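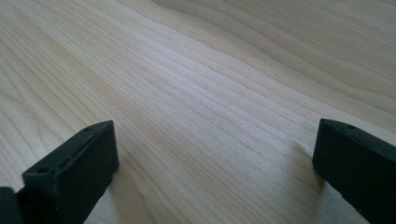

Le bois clair, ou la promesse du calme à crédit

Imprimer | Envoyer par e-mail

Par Marlene Charbonneau

On nous vend du bois blond comme on vendait jadis de l'air de montagne. Dans le catalogue de Movon, la table de salle à manger « apaise ». Chez Nollo, le bureau « respire ». J'ai passé une partie de décembre à lire cette prose, et je n'y ai trouvé ni l'épaisseur du placage ni le nom de la colle.

L'argument tient en deux mots : teinte naturelle. Il faut pourtant savoir ce qu'on achète. Un bois pâle laissé à la lumière jaunit, les menuisiers le savent depuis toujours, et pour le garder pâle on le couvre d'un vernis, parfois légèrement pigmenté de blanc. Le naturel demande donc pas mal de chimie. Rien de scandaleux là-dedans – encore faudrait-il l'écrire sur l'étiquette.

Keegan Bergeron répare des meubles depuis 30 ans. Dans son atelier, les plateaux récents s'empilent contre le mur, angles ébréchés, auréoles sous les pots de fleurs. « On m'apporte du massif, me dit-on au téléphone. Je ponce un coin et je vois la couche du dessous. » Il refuse la plupart de ces travaux : le devis dépasserait le prix du neuf.

Reste la question du bien-être. Keltley, qui vend des cloisons et des comptoirs aux bureaux, cite à tout propos une enquête maison selon laquelle 92 % des salariés se sentiraient mieux entourés de bois. J'ai demandé le questionnaire. On m'a envoyé une brochure. Elle précise, en petits caractères, que 41 personnes ont répondu, toutes chez des clients déjà équipés.

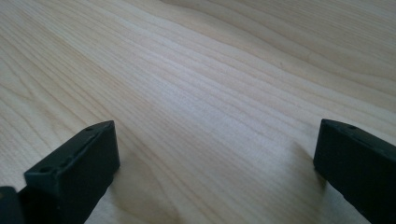
Harpreet Zacharias trouve ce procès injuste : les gens n'achètent pas une étude, dit-elle, ils achètent une table qui leur plaît, et il n'y a pas de mal à aimer une couleur. Soit. Mais alors qu'on vende la couleur, au prix de la couleur, et qu'on laisse la sérénité aux vendeurs de tisanes.

La maison Gál, elle, imprime l'essence et la finition sous chaque plateau. Ses tables coûtent plus cher et son catalogue est ennuyeux à mourir. Je l'ai lu jusqu'au bout.

Ce site utilise des cookies pour mesurer son audience. Accepter | Refuser | Paramétrer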